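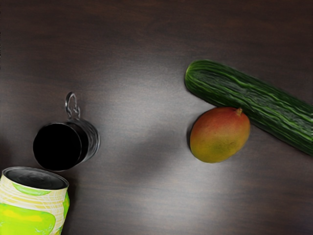

Speaker notes, Poris Robotics Club year-end talk, 6/14/18
Séverine Gilbert, for the simulation group

Opening
Thank Aleksi Kauppinen for the introduction and for the room. Say who is in the group and what year we're in. Parents in the audience, so go slowly on the first part.

What we set out to do
The club has one arm and it is shared with the build group. In April we moved our practice runs into simulation so both groups could work in the same afternoon. The simulated table is called Irora. The program that picks a target and plans the grasp is called Dasier. Spell both, people asked last time.

The task
Each trial starts with household objects set down on a brown wooden table. The program is given the name of one object. It has to find it, choose a grasp and lift it clear. A trial is scored as a lift or a miss. We don't give part marks.

The layout on the screen
Metal mug on its side, food can standing close by, mango lying against a cucumber. Leave it up for the whole section. Point to the pair on the right first. The cucumber is long and the mango touches it, so a grasp planned for one can easily catch the other. Then the mug. The opening renders as solid black, and our first version of Dasier treated dark openings as gaps in the table. The wire handle is thin and was often lost altogether.
Mention the glare in the middle of the table. We left the lighting like that on purpose. The lights in the club room do much the same thing to a varnished bench.
The can is only partly in view and so is the cucumber. The program has to cope with that as well.

How we ran it
3,000 trials in total. Objects and positions are drawn from a list so a bad trial can be run again with the same layout. The first 800 were used for tuning and are not in the results. Every layout has a number, and the log gives the number, the target and the score.

Results
Slow down here. Of the trials we scored, 898 were misses. Most of those had two objects touching. Single objects with clear space on both sides gave us very little trouble, whatever their shape.
Don't read out the whole table. It's in the handout.

What we changed
Dasier now looks for the boundary between touching objects before it plans a grasp. If it can't find one it tries the other side. This made it slower. Some members of the group would have kept the faster version and accepted the misses. Say that, it was a fair argument and we spent two meetings on it.
We also stopped using colour on its own to separate produce. A mango that goes from red to yellowish green was being split into separate objects.

What we haven't done
No trials on the real arm with the new version. The gripper was out for repair and then exams started. Simulated friction is a guess. Nothing in Irora is soft, so a ripe mango and a hard one behave the same.

Next year
Real arm first. Then the same layouts set up by hand on the bench, using the numbers from the log. We need someone to look after the object models. See me or Aleksi after the talk if you're interested, no programming experience required.

If asked
Cost: the simulation runs on the lab computers after class, no extra money spent.
Why groceries: easy to buy for the bench version.
Can we see the code: yes, ask for the club login.

Related items
Getting started with Irora
Dasier grasp planner: member notes
Build group talk: new wrist for the club arm
Yu Cup entry rules and sign-up
Poris Robotics Club meeting minutes, April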